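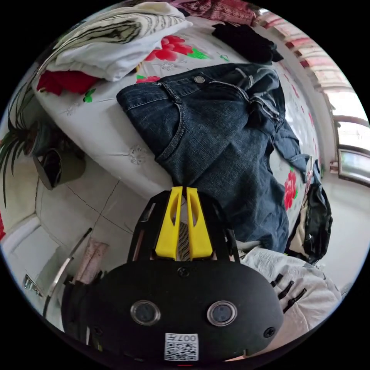
A Flat Start

Most creases in a pair of jeans are set before the first fold. Denim is a stiff twill, and a leg laid down with a twist in it will hold that twist in the drawer. Tanner Caron, who runs the folding bench at the Tresley laundry in Vanemdale, closes the button and zipper first, then spreads the pair on a bed or a wide table.

A bed has one drawback: the sheet moves with the cloth. Caron pulls it tight at the corners and smooths the denim from the waistband down – never across the leg. One leg goes over the other, outer seams matched, and the point of the seat is tucked in to leave a straight edge.

The fold itself depends on storage. For a shelf, the length is halved twice. For a drawer, it is halved once and then folded in thirds from the hem, giving a block that stands on its edge. A 36-inch waist makes a wider block, and Caron allows 5 pairs to a standard Tresley drawer. Heavy pairs go at the back.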